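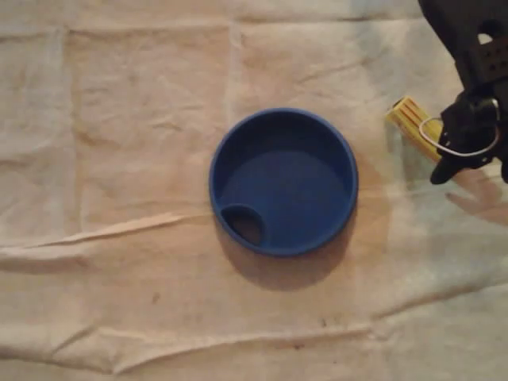
A blue lid with a molded drinking spout, on a cloth work surface.

Sinéad Daly has a drawer for lids. It is the deepest one in her kitchen, and when she moved into the house in September it was the first thing she filled.

"People keep a drawer for the lids and hope," she said. "I used to do that too. I had lids for bottles I threw out years ago."

Daly runs Pleltari, a small repair and matching service for travel cups, water bottles and food jars. Customers mail in a cup that leaks or a bottle with no top, and she finds the part that fits or tells them there isn't one. She works at a table at the back of the house, with a sheet of off-white cloth laid over it. The cloth is never ironed.

"It doesn't need to be flat. It needs to be pale," she said. "A gasket is a thin little thing, and half of them are clear or gray. On a brown table you lose it, and then you're on the floor with a flashlight."

She started with her own cups. A friend, Philomena Mac an tSaoi, was clearing out the break room at an office in Plakdale and asked if she wanted what was left in the cabinets. There were two boxes. One held cups and the other held lids, and hardly any of them belonged together.

"I put them all out on the floor and sat there for an evening," Daly said. "By the end I had a few good matches and a lot of questions. Why are there so many sizes? Why do two cups that look the same take different lids? I wanted to know, so I kept going."

She now has 800 lids, sorted first by width and then by how they close. Color comes last. She said most people who write to her begin with the color, and it is the least useful thing they can tell her.

"They say, I need a blue lid. Well, I have plenty of blue lids. I need to know how wide the mouth of the cup is, measured on the inside and again on the outside. I need to know if it has a thread. After that, if there's a blue one, fine, you can have the blue one."

Asked how she looks over a lid when it comes in, Daly said she starts with the rim. She runs a thumbnail along the edge, feeling for nicks. A nick too small to see can let a cup drip in a bag. Then she turns to the spout.

"The spout is where the trouble is," she said. "It's deep and it's narrow, and people don't wash down inside it. They wash the top and they wash the underside and they think they've done the lid. Coffee with milk is the worst. You get a smell and you blame the cup."

Her method is plain. She pulls the gasket out, if there is one, and soaks both pieces in warm water with dish soap for 20 minutes. A narrow bottle brush goes through the spout from both sides. She does not use bleach, and she does not put a lid in the dishwasher unless the maker says it can go there – she has seen too many come out slightly warped. Everything dries overnight on a rack before it goes back together.

"Put the gasket back wet and you've shut the water in," she said. "Wait until morning. Drink out of a mug."

Not every job works out. A customer wrote to her over the summer about a cup made by Mulligan, a brand she sees often. The lid had cracked near the hinge, and Daly tried two replacements from her shelves. Both went on, and both leaked when she turned the cup over above the sink.

"I sent it back with a note and no bill," she said. "He was very nice about it. He uses it for pencils now."

She is cautious about glue. It rarely holds on the kind of plastic most lids are made from, she said, and she would not want to drink past it if it did. A cracked lid gets recycled if the local program takes it. A lid that has only lost its gasket is usually worth saving, and the new gasket often costs less than the stamp.

Mac an tSaoi still helps with the mail. She reads the letters, writes the sizes on a card and clips the card to the cup. She has her own opinion about the business.

"Sinéad would rather find one old lid than sell ten new ones," Mac an tSaoi said. "I tell her that's no way to pay for shelves. She bought more shelves."

The two of them disagree about what to do next. Mac an tSaoi would like to take a stand at the market in Pludell, where people could bring their cups and try lids on the spot. Daly isn't sure. She would have to carry the lids there and back, and she worries about the order they would come home in.

"I could bring the common widths," she said. "Maybe. Then somebody comes with an odd one, and it's back here in the drawer."

For people who want to sort their own kitchen, her advice is to take out every cup and every lid on the same afternoon and match them before anything goes back. Write the size on a strip of masking tape and stick it to the bottom of the cup. Any lid left at the end can sit in a bag for a month.

"Then let it go," Daly said. "Or send it to me. I'll probably keep it."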